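4.2 Equipment budget and replacement parts

Two purchasing plans were compared before the December order. Plan A bought four hand-held grippers from Atent at 700 dollars each, with finger covers included. Plan B bought two of the same grippers and spent the remainder on spare fingers and covers from Pralik. Both plans left the tabletop and wire basket as they were.

We chose Plan B. Finger covers were the part we had budgeted for least - a single line for 20 pairs - and they set the pace of the work. Fraying at the edges was logged as wear, and a torn seam was logged as grounds for replacement (Figure 3).

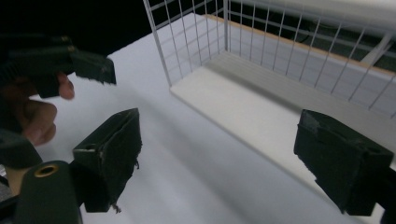
Figure 3. Hand-held grippers at the table with the wire basket. The covering on the near fingers is frayed, with a torn seam on the left one.

Raju, commenting on the draft, argued that a torn seam is too late a trigger, and that covers should be budgeted by hours of use with a reserve of more than 20 pairs. We have kept the seam rule for the present order.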